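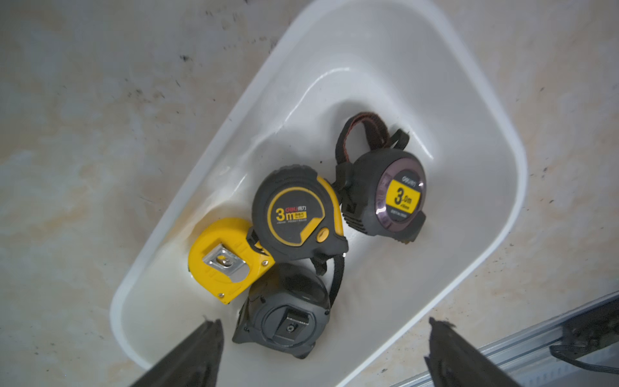

Four tape measures and one arm: a night at the Clavcombe shed

March 21, 2019 - by Xiaoqing Dong

Last updated: 21:04

I went down to the shared workshop in Clavcombe last night meaning to stay for one cup of tea, and ended up staying until they turned the lights off. The Skimameo build has got to the picking stage! We've been at it since November, mostly arguing about cable lengths, and now there's a two-fingered gripper on the end of the arm and a white plastic bin for it to reach into.

The job is tape measures. We picked them out of the workshop drawer, all different shapes, and that's the whole point - the round one with the purplish face is a completely different grab from the yellow one with the metal clip, and the straps get in the way of everything (I'd happily take scissors to them, but I've been outvoted). Two of them are three-metre Deli ones, if you like that sort of detail.

We're calling the software side Benjelloun, after the street the shed is on. It keeps a log of every try, and when I left the count was 574 tries with 441 good lifts, which I think is brilliant for something bolted together between bin collections and school runs. The misses are nearly all when the tapes are lying on top of each other. Next job is softer fingertips, then a second bin to drop things into.

Money so far stands at £1890, and a fair bit of that went on motors we cooked in the first fortnight. Wavden, the hardware shop on the corner, has let us have £100 of bolts and brackets on account, so please do buy your paint there.

If you fancy a go, the door's open most evenings after seven. Bring your own mug, and park on the road - the yard is full of somebody's fence panels again.

We use cookies to remember your settings. By carrying on you agree to this. Accept | Find out more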